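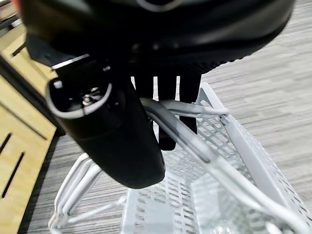 Lisitz, 11 September 2019

Ticket: funding round page won't accept investor pledges over 3,000
Product: Zakunitz (cap table and pledges)
Opened by: Beca Mostyn, Clarnumard
Status: solved

Beca Mostyn wrote:
Hello all! We opened our seed round this morning and it's going brilliantly, but any pledge above 3,000 pounds gets stuck on "Checking amount". Smaller ones go straight through. I've tried two browsers and signed out and back in. We've got 115 people invited and I'd love them all to be able to get in!

Vinh Bùi (support) replied:
Congratulations on opening! Could you go to Round, then Limits, and tell me what's in "Largest single pledge"? Also whether the round was copied from an older one.

Beca Mostyn wrote:
It's blank. And yes, copied from our friends and family round in February, which did have a 3,000 cap. I cleared it before we went live.

Vinh Bùi replied:
Great, that narrows it down a lot. I made a test round with a cap, copied it, cleared the box, and got the very same hang. The old cap stays on the share class even when the round says blank. Passing to Nhung Đồng.

Nhung Đồng (engineering) replied:
Lovely clear report, thank you. Confirmed on my side. For now:
Open Share classes and pick the one used in this round.
Type any number in "Cap per investor", save, then delete it and save again.
Ask anyone who is stuck to reload and pledge again. Stuck pledges haven't been charged.

Beca Mostyn wrote:
It works!! Ehsan Hashemi, my co-founder, put his through first and then our 3 stuck investors all managed it. The total on the round page has caught up too. Really pleased with how fast this was.

Nhung Đồng replied:
Wonderful news. A proper fix for copied rounds is in review with Tài Triệu. Linked to the Kiều release, closing this one.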